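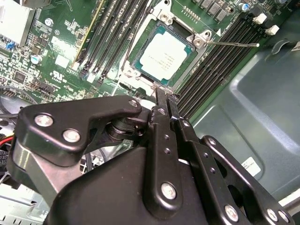
Clorkovano is a software package for controlling robot arms that take apart and service desktop computers and small servers. It handles perception, task planning and low-level motion, and it is written mostly in C++ with a Python layer for scripts. Much of its design comes from one job, removing and seating a processor. The work leaves little room for error. With the gripper fingers reaching in at the lower corner of the socket frame, the long load lever lies out across the black memory slots, and the planner has to treat it as an obstacle as well as a part to be moved.

History

The project was started at Enesholm by Aldana Echeverría and Jhosep Taipe, who needed a planner that could cope with hinged parts. Early versions stored each computer as a fixed set of positions and failed when a case was put down at a slight angle. Version 2 dropped the fixed positions and measured the board at the start of every job. Giorgia Tedesco wrote the present motion module, which users often call simply "Tedesco." A second test site was later opened at Plisville.

Perception

The perception module uses a wrist camera. It first looks for the socket frame and the rows of memory slots, whose long parallel edges give a good estimate of the board's rotation. Screws and retention clips are then used to refine the result. Cables are marked as soft obstacles, with a wider safety margin than rigid parts, and their positions are measured again before each approach. The detector was trained on 2,000 labeled views of open cases. Bare metal remains its weak point, and glare on a heat spreader can hide the engraved text that the part reader needs.

Planning

A job is stored as a tree of steps. Each step lists what must be true before it starts, such as "lever open" or "load plate raised." If a check fails, the planner goes back to the last safe step and tries a different approach angle. Processor moves use a straight vertical path near the socket, and sideways motion is locked until the part is clear of the frame.

Control

The control loop runs separately from the planner. Finger force is limited by a setting in the job file, and the loop stops the arm if the limit is passed. Hiba Hattar added a slow mode that drops arm speed by 90 percent close to the contacts. The fingers hold the processor from its two sides, with the raised load plate standing above it and the empty memory slots to the left and right.

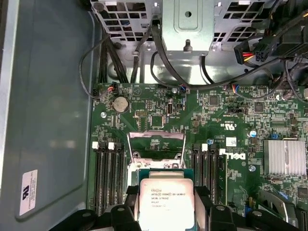

Tooling

Clorkovano comes with a log viewer and a replay tool, both by Amedeo Palumbo. The replay tool runs a recorded job against a new version of the planner and lists every step where the two differ. Job files are plain text and can be edited by hand.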